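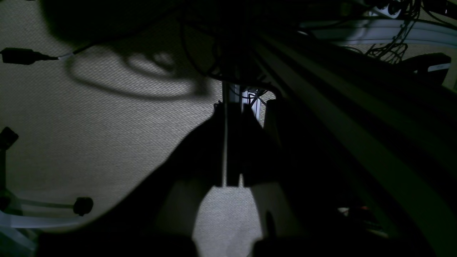 Looking after one arm: notes for the Narnlow meetup

(Start slow. Say hi, thank Larysa Harasym for letting me have the long slot.)

Okay, so last time I talked about the software and got through maybe half of it. Tonight is only about the hardware, one arm, the one we call Mivari, and how I keep it running. If you came for the planning stuff, Ulises Herrera is on after me and he's much better at it!

Quick background. Mivari sits on a frame of aluminum extrusion, on carpet, and yes, I know what people say about carpet. I've had it on concrete, at the old Werberg shop, and I lost more screws there than I ever have here (they bounce). The frame has stayed square since October and I've only had to re-snug the corners.

(Leave the picture up for this next bit.)

Cables. I want to spend real time on cables. See the thin white one running down the inside edge of the finger? I look at that one first, every single time, before power goes on. I open and close the gripper by hand and watch whether the cable moves along with the finger or tugs. If it tugs, I give it more slack up at the bracket, and I do it right then, even if somebody's waiting on me.

Then the tangle up above the fingers. I've rebuilt that bundle 2 times and both times it was a mess again in a month, so these days I settle for this: tape flags on both ends of every wire, and nothing zip-tied so tight you can't slide a finger under it. When you have to pull one wire at a bad moment you'll be glad about the flags.

(Pause. Ask who has labels on both ends. Wait for hands.)

Finger pads. Mine go shiny before they go bad, and a shiny pad drops things. I wipe them with a damp cloth at 400 cycles and swap them at 800. Those numbers are from my own log, for my own pads, so please don't copy them, go keep a log! Mine is a paper notebook on a string. The spreadsheet lasted a week.

The story I promised Larysa: cycle 177 on a fresh set of pads, gripper starts closing crooked. I spent a whole evening in the code. I re-homed it, I swapped the controller, I wrote a grumpy message to Ulises. The next morning I put a screwdriver on the bracket screws and one of them turned with no effort at all. Half a turn and the fingers met straight again. So bracket screws are on the list now, right after the white cable.

(If short on time, skip to the list.)

The list, which is taped to the side of my toolbox:
White cable, by hand, power off.
Bracket screws, snug, don't lean on them.
Pads, look and wipe.
Connectors, push each one home.
Rail slots, brush out the fuzz.
Home it slow, one time, with a hand on the stop.

Spare pads and the tape I use are on the Ulloa table at the back, come grab some. Questions, then Ulises.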